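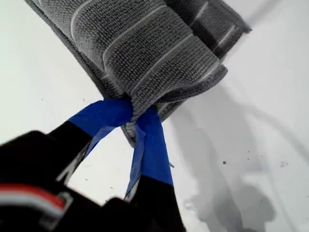

Water softener for a hard-water house – worth it, or am I being sold something?

Asked by Enikő Vida, January 7, 2021
Filed under: Plumbing, Laundry, Household costs

We moved to the edge of Lakitz in the fall and are on municipal water for the first time in our lives. A fellow from Mkhize Water came by to do a "free home water assessment", which I agreed to against my better judgement. He put drops in a tube, the tube went a dramatic colour, and he told me we were at 17 grains, "among the worst on the street". I asked how he knew about the rest of the street and he changed the subject to my kettle.

His pitch was that hard water is ruining everything we own. Towels go stiff, cleaning cloths stop picking anything up, the dishwasher dies young, the water heater loses efficiency, my skin gets dry. The cure is a Sturner softener on a rental plan, with a monthly fee that stays "low" and a contract he didn't want to leave with me overnight.

To be fair to him, the towels are a bit crunchy. We do have scale on the kettle and a white ring at the base of the bathroom tap. I'm less sure about the rest. My skin is dry every winter and has been in three different towns.

What I'd like to know from people with no commission riding on it:

Is 17 actually high enough to bother with?
Does a softener do anything for laundry that a change of detergent wouldn't?
Is rental ever the sensible choice?

There's a floor drain and an outlet beside the water heater, so I'm told the install is easy. I'm told a lot of things.

Two answers below, sorted by votes

Kagiso Shabalala
Top answer

Seventeen grains is hard water by anybody's reckoning, so he wasn't lying about that part, assuming the test was done properly. I wouldn't assume it. Your municipality will have a water quality report online, or you can phone the works department and ask for hardness. They may give it in milligrams per litre. Divide by 17 and you're close enough to grains for shopping purposes. If their number and his number agree, fine. If his is a lot higher, you know what sort of company you're dealing with.

Now the claims, in the order I believe them.

The water heater and kettle: true. Scale builds up on hot surfaces. How much money that costs you in a year is another matter, and I've never had a salesman show me a gas bill from before and after. Flushing the tank once a year takes an afternoon and a garden hose. Do that whatever you decide.

Dishwasher: partly true. Rinse aid and the occasional cycle with citric acid look after most of it. Some dishwashers have their own little softener built in, with a salt compartment in the floor, so look in your manual before you pay to solve the same problem twice.

Laundry: true but oversold. Hard water uses up detergent before the detergent gets to the dirt. People under-dose, the dirt and minerals stay in the fabric, and then they pour in fabric softener to cover for it, and that coats the fibres. Terry and microfibre suffer from this more than a plain cotton sheet does.
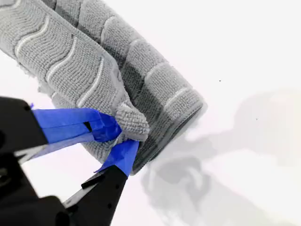
Try this before signing anything. Leave out the fabric softener altogether for a month. Use the hard-water dose printed on the detergent box, the one that looks like too much. Wash warm, and give the towels a second rinse. I did it for a whole winter before I bought a softener and the towels were most of the way back by May. Skip vinegar in every load, whatever your aunt says. It won't do much at the amounts people use and I don't love it sitting against rubber seals.

Also skip the boosters. I bought a tub of Guka water conditioner powder on the strength of the reviews and as far as I could tell it was washing soda with a nicer lid. Washing soda is cheap. Buy washing soda.

Skin: I've never seen anything that convinced me. Some people swear by it. Some people also swear by copper bracelets.

Rental: no, with very few exceptions. Read the part of the contract about what happens when you sell the house. A friend of my brother's found the buyout was more than a new machine would have cost. Price an ordinary metered softener from a hardware store. Mine was $780 before tax, and I paid a plumber separately to put in the bypass. You want metered regeneration, where it counts the water you've used, and you don't want one that goes off on a timer whether anybody's home or not. It'll save you salt.

Have the outside taps left off the softened line. Most of us keep the cold kitchen tap off it as well. If anyone in the house is watching their sodium, that one is worth a word with the doctor.

Comments on this answer

Dzintra Kļaviņa: Agree on everything except the vinegar. I've used it in the rinse for 13 years and my seals are original.

Kagiso Shabalala: Then you have good seals. I'd still like to see the towels washed without it for comparison.

Enikő Vida: The town says 260 mg/L, so that's around 15 grains. He rounded up, let's say. Trying the no-softener month first. 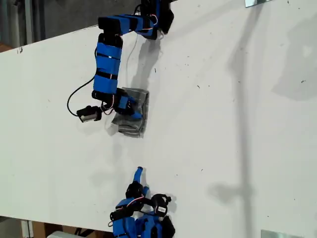

Xolani Lekota
Second answer

just get the softener. had one at my last place and not at this one and I notice it every day. shower glass stays clear, you use way less soap, coffee maker lasts longer

i rented mine and it was fine, they came out when it broke. can't remember what I paid

Comments on this answer

Enikő Vida: Thanks. Was it Mkhize you rented from, and did you have any trouble getting out of it when you moved?

Xolani Lekota: different company. the landlord dealt with that part

Kagiso Shabalala: So you didn't sign the contract.

Xolani Lekota: no but the water was nice

Xolani Kekana: Not the same Xolani, before anybody asks. One point neither of you raised: ask where the brine goes. If the house has a septic tank, read up on that first, and some towns have rules about discharge. Enikő is on municipal water but didn't say municipal sewer, and out on the edge of town those don't always go together.

Enikő Vida: Septic. The assessment man never asked. I'll phone the works department again in the morning and see what they say about the floor drain.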